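Giving up the car, five months on

Jun 12, 2024

We sold the car in January. It was a grey estate with 3 previous owners and a boot that only opened if you leaned on it, and the man who bought it drove off without haggling, which made me think I'd asked too little. I said then that I'd write something once we had been without it for a while, and a couple of people have asked, so I'll put down how it has gone.

The reason was money. The insurance had gone up again, the two front tyres needed doing and the garage in Skendent had found something wrong with the rear suspension that they wanted £353 to put right. I sat down with the bank statements and a pencil and added up a full year. Tax, insurance, MOT, repairs, fuel, the parking permit and the two car parks I use most came to £3,206. I had guessed it would be half that. I had been thinking of the car as something we already owned and which therefore cost nothing apart from petrol.

My husband was less keen than I was. His mother lives out at Ullness, where the bus runs every two hours and stops altogether in the early evening. We agreed to try it for six months and to put the sale money in a separate account, so that if we hated it we could buy something similar. The money is still there. I check it more often than I need to.

The first few weeks were poor. It rained a great deal, and I hadn't owned a proper waterproof coat since I was at school. I bought one with a hood that has a stiff peak, and that made more difference than anything else I spent money on. I also learned that I'd been wrong about how long it takes to walk to the station. I had always said ten minutes. It is 16, and slightly more with a bag.

Shopping was the part I'd worried about most. We used to do one large shop a week and fill the boot. Now I go to the small supermarket on the way home two or three times a week and carry what I can, and once a month we have the heavy things delivered: flour, tins, cat litter, washing powder, potatoes by the sack. We waste less food. I don't know that we spend less on it, as the small shop is dearer for nearly everything apart from bread and milk. I tried a shopping trolley, the kind with two wheels, but our front steps are steep and I got tired of bumping it up them. It's in the cupboard under the stairs if anybody local wants it.

The buses are better than I remembered and worse than the timetable says. The one into town is fine. There are four an hour in the daytime and the driver will usually wait if he sees you running. The one to Ullness is another matter. It has failed to turn up twice when I've been standing there, both times with nothing on the board to say so. The second time I gave up and walked back home, rang my mother-in-law to apologise, and went the next day with the same cake, which was a bit dry by then.
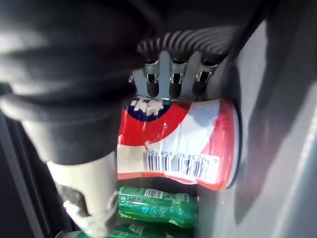

I wrote to the bus company after that. I had a reply from a Mr Mabuza in customer relations, who was polite and sent me a voucher for a day ticket. He said they were short of drivers on the rural routes and were training more. I believe him, but I've noticed that since then I always take a book and a flask when I go out there, and I don't promise to arrive by a certain time.

For longer trips we've been hiring. There's a small firm near the station called Mofokeng that lets you have a car from Friday teatime if you ask them nicely, even though the booking starts on the next morning. We've done that three times, for a wedding, for a weekend with my sister, and to fetch a chest of drawers that I'd bought unseen and which was larger than I had understood. The cars are newer than ours was. They beep at you a great deal. I spent the whole of the first journey trying to find out how to switch off the thing that tugs the wheel when you go near the white line, and only found the button on the way home.

One word of warning about hiring. Read the bit about the excess before you go to the desk, and decide at home whether you want to pay to reduce it. The first time, I agreed to it because there was a queue behind me. You can buy the same cover separately for a year for less than I paid for two days.

My neighbour Busisiwe has given us lifts on a few occasions and won't take petrol money. I've been giving her eggs and jam, and I did her watering while she was away. I don't like to ask, and I've tried to keep it to things like the tip, where you can't go on foot because they won't let you through the gate. I think if you're going to give up a car you need to be straight with yourself about whether you're just going to use other people's. We were guilty of it in February, and I've tried to be more careful.

The tip is a real gap, as it happens. So is the garden centre. I used to go to Tristura for compost every spring and come back with half a dozen bags. This year I had them delivered on a pallet, left at the kerb, and it took the two of us most of a morning to get them round to the back with a borrowed sack truck. I've started a second compost heap so that we'll need fewer next year.

As for the good side, I sleep better, and I put that down to the walking. I've lost a little weight without trying. I know the names of more people on our road, mainly from standing at the stop with them. Bheki Steyn from the corner house turns out to have worked on the railways for most of his life, and he can tell you which side of the train to sit on for any journey you care to name. I'd nodded to him from behind a windscreen for years.

I also notice things going wrong in a way I didn't before. The pavement by the chemist has sunk, and there's a big puddle there whenever it rains. The crossing near the school takes an age to change. I've reported both on the council website and had a reference number for each.

We've not saved the full amount, of course. With hire, trains, buses, deliveries and the odd taxi, we have spent almost half of what the car would have cost over the same months. My husband keeps the receipts in a biscuit tin and I enter them in a notebook at the end of the month. The taxis are mostly his. He has a bad knee and I don't argue about it.

The six months are up in July. I'd like to carry on through one winter before we decide for good, and he has said he'll agree to that if we can sort out Ullness. His brother goes over most weekends and has offered to collect him from the station at this end, so that may be the answer. I'm going to ask at Mofokeng as well about their rates for a regular booking, and I'll add a note at the bottom of this post when I've heard back from them.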